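The Slow Train Gave Me Back My Book

By Nelly Agudelo

When the conductor at Plaltlow told us that the line ahead was closed for snow, I had 25 pages left in my novel and no plan for the night. It was December, already dark at four. The man across the aisle closed his own book with one finger inside it and asked me, very politely, if mine was any good.

His name was Florêncio Sequeira, and he was traveling to the same town as I was, Hurnutora, for the same reason. Both of us wanted to see the place where the novelist Savolainen set her three books about the ferry family. I had thought I was the only person who would go so far for such a thing.

We found rooms in a guest house near the station. The owner put us to wait in the sitting room while she looked for clean sheets, and we stayed there until midnight, arguing about the second book.

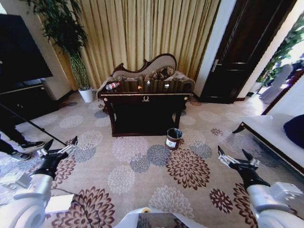 The console table and the scrolled sofa in the sitting room.

Florêncio believes the mother knows from the first chapter that the ferry will be sold. I believe she learns it only when she reads the letter. We each had the same edition, so we could throw page numbers at each other. He reads with a pencil and I do not, and I admit that his margins won some points for him.

In the morning the road was open and a bus took us the rest of the way. Hurnutora has 538 people now. In the novels it seems much larger – there is a dance hall, a fish market, a street of tailors.

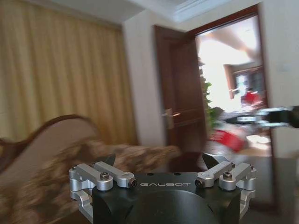

What remains is the pier, and a small shop called Sorkeck that sells rope, stamps and secondhand books. We asked for Savolainen. The woman there had one copy of the first book and she did not want to sell it. She let us read the opening page aloud at the counter, he in his accent and I in mine.

I walked to the end of the pier, roughly 200 steps, the same walk the daughter makes on her last morning. She sees lights on the other shore. I saw fog, and a man painting the bottom of a boat.

I finished my 25 pages on the train home. Florêncio still writes to me about the letter, and I have not changed my mind.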